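4.2 Who gets to say the reading is finished

I came to this question sideways. My plan for the Plaltura study was to look at how small interfaith reading circles choose their texts, and I'd drawn up a tidy interview guide about exactly that. Four sessions in, I had pages of notes on something else altogether, namely how a circle decides it has stopped. Some groups close with a blessing, some with silence, and one (my favourite, I'll admit it) closes when the teapot is empty and whoever poured last says a line from the psalm they began with.

The circle at Closulport is the one I know best. It had 11 regulars when I joined in April, drawn from a Uniting congregation, a Shi'a prayer group and a handful of people who'd put "none" on the census and meant it. They read slowly! The book of Ruth took them the whole of winter, and when I asked Davoud Hassanpour whether that bothered anyone, he laughed and said they'd have gone slower if the heating had been better. There was no appointed leader. Whoever had brought the passage opened the talk, and after that the floor belonged to whoever was game.

What I kept noticing was the little pause before the close. Someone would shut their book, someone else would look up, and for a few seconds the whole room seemed to be asking whether that was it. I've coded 19 of these pauses from my recordings, and in most of them the person who finally spoke was a guest at that night's passage, by which I mean someone reading from outside their own tradition. I hadn't expected that. I'd have put money on the host tradition keeping the last word as a kind of courtesy owed to it. 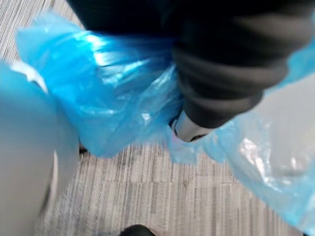
Figure 4. Blue plastic, dark fabric and carpet.

Simin Sharifi told me that I'd got the courtesy the wrong way round. In her view the host has already had the first word by bringing the text, so holding on to the last one as well would be greedy, and she said her grandmother would have called it eating from both ends of the bread. She also reckoned the guests found it harder than they let on, having to end a reading of somebody else's scripture without sounding as though they'd marked it.

I've come back to that remark over and over in the drafting. It fits rather well with Đức Tôn's comment, made at a different session and over a different book, that closing a reading felt to him like handing back something he'd borrowed. It fits less well with the Nikzad circle, where Arash Farahani always closes, whatever the passage, and everyone I interviewed seemed quite happy about it. I did wonder if this was simply age and standing, but Arash is one of the younger members, and when I raised it with him he said he just doesn't mind the quiet.

So I'm wary of making a rule out of Closulport. The transcripts for both circles come to 195 pages, and the pauses are only a thin strand in them. For this section I treat the guest's close as a local habit with its own reasoning behind it, and in 4.3 I look at what happened on the two evenings when a guest declined to speak and the circle had to find some other way home.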